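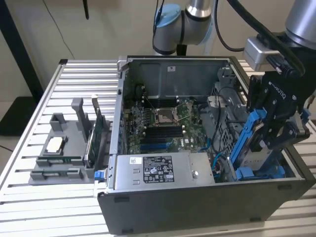
Grippers are still compared by stroke, force and payload, and for most bench work those are the wrong numbers to start from. I have spent since April running disassembly and reassembly trials on desktop computers, and the datasheet ranking of our candidate grippers bears almost no resemblance to the ranking we ended up with.

The trials cover four kinds of part: drive caddy, memory module, expansion card and processor. Each is removed from the case, placed in a fixture and put back. The arm, controller and force sensing stay the same throughout. Only the end effector changes. We tried an articulated two-finger adaptive gripper, a parallel-jaw electric unit from Vavasitz and a small pneumatic from Bundex. The Vavasitz has the best repeatability on paper and the Bundex closes fastest.

The drive caddy is where the paper comparison first breaks down. The caddy is plastic, it flexes, and it has to travel straight along its bay for its whole length. Grip force is not the limit. Any of the three can hold it. What matters is the room the finger needs beside the part at the moment of closing, and how the fingertip moves on the way in. A parallel jaw closes on a straight line. An articulated finger in fingertip grasp can sweep through an arc, depending on its linkage, and if the arc is not compensated in the approach the tip arrives 2 mm away from where the program thinks it is. In open air that is harmless. Inside a sheet-metal case it puts a finger against the drive cage.

The usual response is to buy the parallel jaw. I think that is a mistake for mixed work. The arc is a known function of opening width, and correcting for it took us one afternoon. The body of the parallel unit is wider at the wrist, and no amount of code will make it narrower. With the case lying on its side the arm has to reach down past the frame, and the wide body forced a tilted approach on parts near the rear panel. A tilted approach on a memory module tends to jam the second end of the stick in the slot.

Memory is also where the sensing argument gets settled. A camera will find the slot. It will not tell you whether the module is seated, and neither will gripper position feedback, as the fingers do not move relative to the part when it goes home. Wrist force and torque will. We log the insertion axis on every attempt and the seated and jammed traces are easy to separate. The Valente controller we borrowed for comparison sampled the sensor too slowly to catch the click, and I would not use it for this job, however pleasant its teaching interface may be.

Our results so far, for anyone who wants them: 85 memory insertions attempted with the adaptive gripper, 8 jams, and 5 of those traced to the fixture pocket letting the module sit crooked before pickup. A gripper comparison that ignores the fixture is measuring the fixture. Ours is printed, and the pocket walls were redrawn twice before I trusted any figure that came off the bench.

The processor stays outside this argument. It is light, flat and intolerant of sideways motion over an open socket, and I would rather see suction used for it than any finger. Bretetis makes a vacuum tip that mounts beside the jaws, and we will try it next. The objection will be that a second tool adds weight and hose at the wrist. It does, and the reach inside the case will have to be checked again with the tip fitted before any of the present approach paths can be reused.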